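Teaching the arm to pick up a tray, week two

Posted Tuesday, July 18, 2023

I said last time that I would write up the recording sessions once there was something to write up. There is a bit now, so this is mostly notes on how I have been doing the demonstrations and what I have changed since I started.

For anyone new, the arm is second-hand and lives on a bench in the back room in Skirkirness. I drive it with a smaller matching arm that I hold in my right hand. Whatever I do with the small one, the big one copies. The software (I am calling my version Nosta, after the folder it started in) saves the joint positions and the wrist camera at the same time, and later I train on the lot. The job I am trying to teach is dull. Go to the tray, take it by the edge, carry it to the other side of the bench, put it down.

I have 60 demonstrations so far. The first 24 I have thrown away. I was watching the arm directly while I drove it, which felt natural, but it meant I was using things the camera never saw. I could see the tray from across the room, so I went straight to it. The recordings showed a gripper setting off with nothing in view and somehow knowing where to go. The trained version learnt to set off in much the same direction every time, whether the tray was there or not.

Kenta Morikawa, who I used to work with at Sowerby, had a look at a few of the clips over a call and told me to drive from the monitor only. So I turned my chair round. I now sit with my back to the bench and look at nothing but the wrist view. It is slower and at first it made me feel a bit seasick.

The main thing I learnt from sitting that way round is how little there is to go on. From the wrist, a lot of the job is bare surface. You lower the arm and you get grey-brown from one side to the other, a few specks, and a patch of shade that may or may not tell you something. I had been thinking of the wrist camera as the useful one. Close in it is, but on the way there you spend a good while looking at not very much.

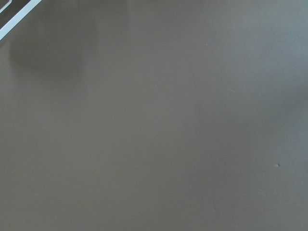
What I do differently now

I start with a corner or an edge of something in view. Having only a pale rim up in the top left is fine. It gives me a direction to move in, and it gives the model one too. If I begin a run with a blank surface I stop, delete it and begin again.

I move more slowly at the start and don't stop halfway. Pauses were a real problem in the early set. I would stop to think, and the recording had a second or two of the arm hanging still over the bench, with the same picture repeated. The trained arm copied that as well. It would get to roughly the same spot and just stay there. Now if I need to think I do it before I press record.

I vary where I come in from. Kenta's suggestion was to do 12 runs from each side and change the angle of the tray between them, and I have stuck to that. It is boring but it has made more difference than anything I did to the settings.

I wipe the bench, but not every time. I did wonder about the dust, as a bright dot on a plain surface is about the only thing there for the camera to hold on to, and I didn't want the model steering by a crumb. Leaving it to change from day to day seems the easiest answer.

I also keep the lamp on and the blind down. Daylight across the bench changes a lot between morning and teatime, and while I will want the arm to cope with that in the end, I would like it to work once under one lamp first.

Things that still go wrong

Letting go. When I drive the small arm I open my hand before I am properly down, and the tray drops the last little bit. I know I do it and I still do it. I have started counting to two under my breath before I open the grip.

The trigger on the small arm is also stiff. I have ordered a softer spring from Brundeck and will fit it when it turns up. I have been getting a sore thumb after a long session, so I am keeping them short, an hour at most.

The next training run goes on overnight tonight using only the newer recordings. If it reaches the tray from both sides I will move on to two trays. The camera mount could do with tilting up a few degrees as well, but that would mean recording everything again, so it can wait until October.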